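**Extension leads in rented rooms: what does the hall actually allow?**

**gandum_beads** (5/28/26)

I've booked a table at the Lernstead craft fair. The form says "no personal extension leads without prior approval". I have two lamps and a card reader to charge. Last year at Giltetby they let us bring whatever we liked. Has anyone done Lernstead and asked?

**potsandpans34**

Yes, I did it in March. You email the hall with the make and length of the lead and they say yes or no. Mine was refused for being too long. They hire you one for £4, and you get it back to the desk before you leave or they keep your deposit.
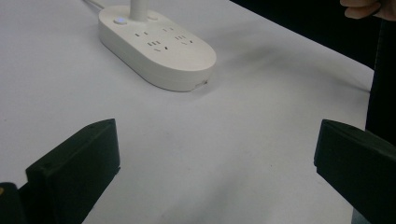 ### Replies, page 2

**C_Sandoval**

Crisóforo Sandoval here, I do leather goods. I disagree with paying the £4. If your table is on the Alcantara side there are wall sockets behind every second pitch, and you can run one lamp from those. Ask for that side when you book. I was on table 34 and never needed a lead.

**potsandpans34**

Table 34 is next to the wall. Most of us are in the middle. Telling people to rely on the wall is how you end up with a dark table at half past three.

**gandum_beads**

I'm in the middle block, so the wall is out. Would battery lamps do?

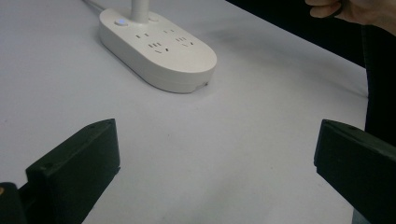
**wickandwax**

Battery lamps are fine for beads but buy warm white ones, as the cold ones make glass look grey. I sold less the year I used cold light and I blame the lamps. If you do take a mains lead, think about how it looks. A plain white one with rounded ends, lying flat on a white table, doesn't draw the eye much, and you can stand a display box in front of it. Bright orange garden reels look dreadful in photos. Keep the cable off the walkway as well.

**C_Sandoval**

I wouldn't put it on the table at all. That's selling space. Put it underneath, fixed to the leg.

**wickandwax**

Underneath is where people kick it. We won't agree on this one.

**gandum_beads**

I've emailed the hall and they've put me down for a hired lead. I'll take 2 battery lamps as spares. Pitch fee went up too, it's £433 for the full season now if anyone is thinking of booking the lot.

**potsandpans34**

Too much for me. I'm only doing the single dates this year.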